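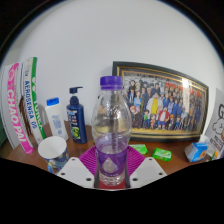

1月 開度ログ固着の件

Derkemelの開度ログが把持の途中で固まる不具合、午前中に再現した。最初に気づいたのはオグンディペさんで、Prinariのアームに学習済みの動作を流したところ、ボトルを挟んだあとも指が閉じ続け、胴がつぶれかけて非常停止。学習データを戻って見ると、把持区間の開度が一定値のまま動いていない記録が混じっていた。紫キャップのボトルだと、左右のリブ付きの指が当たるのは胴の下のほうで、上は肩に向かって広がっている。当たる高さが少しずれれば開度も変わるはずで、ログが小数点以下まで完全に同じ値で並ぶのはおかしい。

### 症状

- 映像は止まらない。開度だけが止まる
- 止まったあと、指を全開にしても値が戻らないことがある
- 収録ソフトの画面表示は正常(緑のまま)
- 再起動すると直る

最後の一つのせいで発見が遅れた。調子が悪いと思ったら再起動、という癖がみんなについていて、記録に残っていなかった。自分も先月たぶんやっている。

### 調べたこと

まず機械側。ラックの歯、指の付け根のねじ、配線の順に確認。左の板のねじが少し緩かったので締めたが、症状は変わらず。コネクタを揺すっても値は飛ばない。ケーブルを予備に替えても同じ。

次にソフト側。開度の受信バッファが256サンプルの固定長で、書き込み側が読み出し側を追い越したときの処理が抜けていた。追い越すと読み出し位置が進まなくなり、最後に読めた値を返し続ける。映像側は別スレッドなので影響を受けない。症状とは合う。

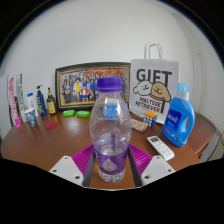
*手持ちグリッパでボトルを把持。水は下のほうに少し。*

### 再現手順

1. 収録を開始し、指を全開・全閉で一往復
2. ボトルを挟んで持ち上げ、保持
3. 保持したまま収録PCでディスクに負荷をかける(大きいファイルのコピーで可)
4. 離して全開にし、開度の値を見る

3を入れないとなかなか出ない。負荷をかければ約4分で出た。昼にもう一度やったらもっと早く出た。コピー先を外付けにすると出にくいので、内蔵ディスクの書き込み待ちで読み出し側が遅れていると思われる。ここはまだ推測で、タイミングを取って確かめる。

アルムガムさんから「ボトルの中身の量で結果が変わらないか」と聞かれた。ログが固まる現象そのものには関係しないと思う。アームがつぶすかどうかには関係する可能性があり、中身が少ないと胴がへこみやすい。再生側の試験は中身の量をそろえてからやること。

### データへの影響

手元にある200本を、把持区間で開度の分散がゼロかどうかでふるいにかけるスクリプトを書いた。結果は夕方に出る。引っかかったものは消さずに別フォルダへ移す。映像は使えるので、画像から指の間隔を推定し直せるかもしれない。指のマゼンタは背景と色が離れていて拾いやすそうだが、暗い赤の敷物や木の天板の赤みに引っ張られないか確認が要る。

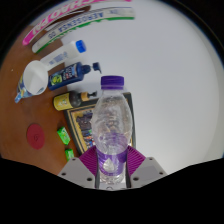 推定し直す場合、魚眼の歪み補正を先に通す。補正前の画素のまま間隔を測ると、周辺側で誤差が大きくなる。以前Lesonportのレンズで同じ失敗をしたときのメモが共有フォルダにあるので、それを使う。

### アーム側の問題

ログの不具合とは別に、アームが閉じ続けたこと自体がまずい。開度の指令がどんな値でも、電流が上がれば止まる設定にしてあるつもりだった。設定ファイルを見たら、電流の上限が試験用の高い値のままになっていた。先月、固い部品をつかむ試験で上げて、戻していない。変更したのは自分。

今日の時点で元の値に戻した。加えて、指令の開度と実測の開度が2秒以上ずれたら停止する監視を入れる。非常停止のボタンは手の届くところにあり、オグンディペさんがすぐ押したので、けがも機器の破損もなし。ボトルは試験から外した。

Pruittの台にも同じ設定ファイルをコピーしてある。あちらは今週動かしていないそうだが、電源を入れる前に必ず差し替えてもらう。連絡済み、返事待ち。

### 残り

- [x] 電流上限を戻す
- [x] Pruittの台の担当に連絡
- [ ] バッファの追い越し処理を修正、サンプルに通し番号を付ける
- [ ] 開度が更新されないとき、収録画面を赤にする
- [ ] 開度と指令のずれの監視
- [ ] ふるいの結果を確認、件数をここに追記
- [ ] 魚眼補正込みの間隔推定を数本で試す

修正が入るまで、収録は一本ごとに終わりで指を全開にし、値が戻るのを見てから次へ進む。戻らなければその本は別フォルダへ。再起動したときは時刻と直前の作業を必ずこのノートに書く。

16時追記:通し番号を付けた版で再現手順を一度流した。番号が途中で止まるのを確認、受信側で詰まっているのは確定。修正版は明日アルムガムさんに見てもらう。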